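3.2 Where the bowls live

We had expected, when we began visiting home kitchens for the Winano study, that most of our conversations would be about cupboards. People have strong feelings about cupboards, after all, and nearly every household we sat down with wanted to open theirs for us and apologise for what was inside (quite unnecessarily, as our own are no better). What we kept coming back to in our notes, though, was the bench, and the handful of things that seemed to stay on it whatever else was put away. Of the 37 households in the sample, we asked each to walk us through the putting-away of an ordinary meal, at whatever pace suited them, and to tell us as they went why a thing belonged where it did.

The answers were generous and often wandered off into family history, which we were very glad to have. One woman told us her bowls had been stacked to the left of the sink in every house she had lived in since 2000, and that moving them to the right, as her daughter had once done to be helpful, had put her out for a week. Another household kept its bowls behind three different doors and could give no reason for it at all, and was a little surprised to be asked.

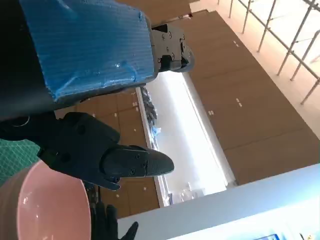 Figure 2. Kitchen with bowl, green cutting mat and wooden cabinets.

Bowls turned out to be harder to place than plates in nearly every kitchen we visited, and Inthanon's first round of coding had to be redone on their account. A plate has a stack and goes back to it, but a bowl is asked to do so many jobs (breakfast, beaten eggs, lemons, the keys) that it gathers several homes over the years. Colour came into it more than we had allowed for. A pink bowl like the one in Figure 2, glossy on the inside and paler than the wood of the cabinets, was the sort of piece people told us they liked to leave out where they could see it, while plainer bowls went behind a door without much thought. Several participants said they chose their "out" bowl to suit the light from the window, and one had given up a perfectly good brown one on those grounds.

Cutting mats and boards followed a different pattern, and here we lean on Cunha's interviews from January, which were longer than the rest and a good deal richer. Her participants spoke of the mat as marking out the working part of the bench, so that even when no cooking was going on, anything set down beside it felt temporary and anything set on it felt in the way. We have kept their word for this, "parking", in the tables that follow, as we couldn't think of a better one. The full set of 2588 placements, with the categories we used for each, is given in the appendix, and the households that shared a kitchen between generations are treated separately in Section 3.3.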